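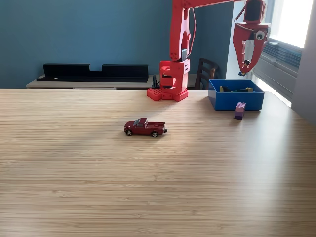 July 22, 2021

Back on the cargo elevator script for Nillora. The game still won't let a button call a named floor, so everything has to go through the programming board, and the board only reads one input per tick. With 5 floors that means a press gets lost if the platform is moving when it arrives.

Changed it so presses go into a queue. The screen next to the door now lists the queue in order. Tested with the Tondeck hull, empty hold, and every call was answered.

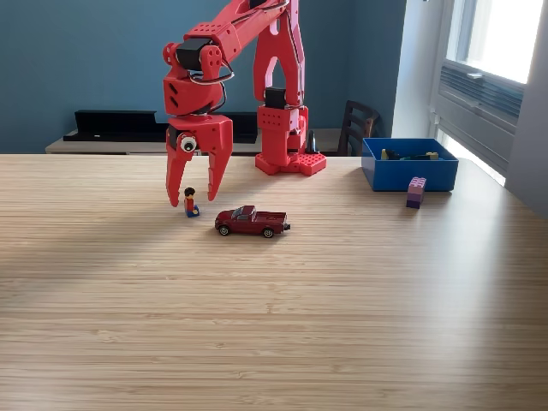
With a full hold it overshoots floor 2 and then hunts up and down before it locks. I dropped the speed limit near the stop and that helped, but the ride is slow now. Mass read 675 on the panel, if anyone wants to repeat it.

Elspeth Farquharson sent over her Reswood version. She uses 7 timers where I use a loop - more parts, but it survives a server restart and mine does not. I need to save the queue to the board's memory field on every change.

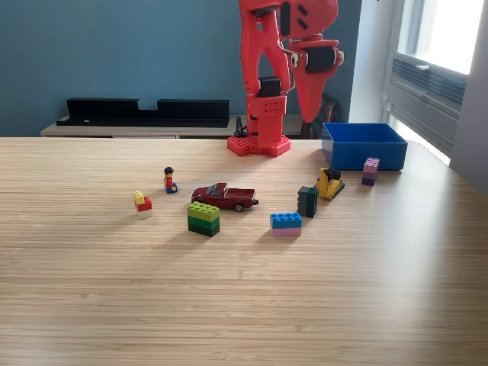
Arm and blue bin on the table.

Still open: the door sensor on the bottom floor reports closed when it is half open. Swapped the sensor, same result, so I think it is the script reading the old value. Will move the door check ahead of the queue check and try again with the full hold. 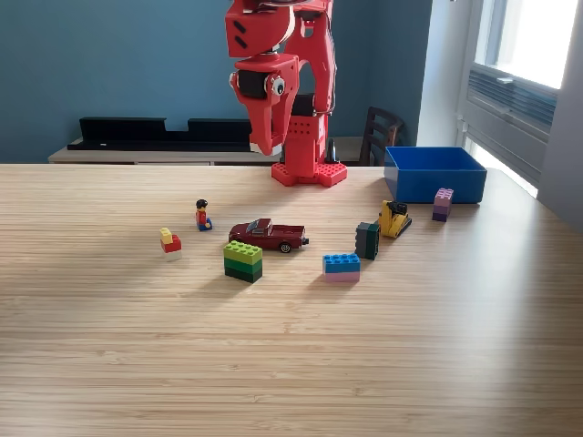 If that works I'll copy the script to the second ship and leave the old one on the board, switched off.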